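Subject: Re: [home-automation] Bed making, folding: are we there yet?
From: Damián Meléndez

Hello all,

I read the thread two times before answering, so excuse me if some point is already closed. I quote only the part I want to answer.

> I run a guest house with 14 beds and every year I ask the same thing.
> When can I buy a machine which strips a bed, puts the new sheet and
> folds the blanket? The vacuum robot works. The dishwasher has worked
> since my grandmother. Why is the bed so hard? A blanket is only a
> rectangle. My nephew showed me a video from Pleltitz where two arms
> fold a towel very nicely and he says next year it will do the
> bedrooms. Should I wait with hiring for the season, yes or no?

The short answer is no, please hire your people.

The longer answer needs some words about the blanket. You write that it is only a rectangle, and this is true when it hangs in the shop. On a bed it is a heap of folds, and two corners of four are usually under something else. A person pulls where she thinks the corner should be, feels that it is coming or not coming, and changes the pull. She does this with half of her attention, while speaking on the phone. For the machine every one of these steps is a separate problem. It must decide which edge belongs to the blanket and which belongs to the quilt below. It must take one layer between the fingers and leave the second layer where it is. And it must notice when the cloth has slipped out.

I have worked on the gripping part for a small company, Trakilach, for some years now, so I am not neutral. But I think I am also not a dreamer. Our last internal test was 200 attempts to pick up one thick blanket by the edge and lay it over itself once. We counted 158 as good. "Good" here means that the blanket was folded and nothing else on the bed came with it. The colleagues were happy with this number. I was less happy, because in your guest house it means that you walk into the room after the machine and repair one bed in every five. You would send back the machine in a week.

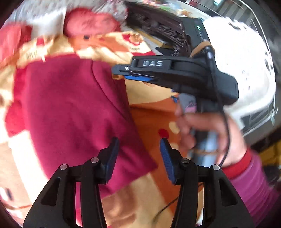 The failures are also not spread equally. A plain blanket over a plain sheet goes quite well. As soon as there is a printed quilt below, the camera begins to see edges which are only in the print, and the fingers go down in the middle of a flower. Cushions are another trouble — they must be moved first, and to move a cushion without dragging the cover is its own small task. And real beds have things on them. Cables, a charger, a pullover, a bag which someone will take in a minute. In the nice video from Pleltitz there was one towel on one grey table. I do not say they cheat. They show what they can do, and a towel on a table is also honest work. But your nephew should ask them to throw a second towel below it and a phone cable on top.

About the fingers, because somebody asked earlier in the thread if suction is better. For cardboard yes, for cloth almost never. Air goes through. We stay with two fingers and soft ridged pads. The ridges catch the fabric well, but with knitted things they sometimes pull a thread, and then the owner of the pullover is not your friend any more. Smooth pads do not pull threads and also do not hold a heavy blanket. I know of no pad that does both jobs well, and I would be glad to hear if someone on this list has tried other rubber.

Where do I see it working earlier? In the laundry, after the dryer. There the item arrives alone, the table is always the same, the light is the same, and the pieces repeat. Rudd has a folding line for flat pieces running in a shop with 500 towels in a day, with one worker who feeds it and takes away the bad ones. That worker was folding by hand before and she told me that her shoulders are better but the job is more boring. For sheets they still use two people. Diltov tries fitted sheets with the elastic corners, and I wish them luck and a lot of patience.

So if you want to spend money this season, I would look at the towels. You could also send them out to a laundry that has such a line, and keep your people for the rooms. It is maybe a boring suggestion, but the towels are the part which is nearly solved.

One request to the others who are testing: could we please agree what we count as success? I see "folded" used for a blanket that is only pushed into a smaller pile. If we write each time the number of attempts, what was under the blanket, and if a person touched anything in between, we could at least compare. I can put our sheet for notes in the files section in September, when I am back in the office. It is one page, and the column "what else was on the bed" is the one I find most useful.

Regards,
Damián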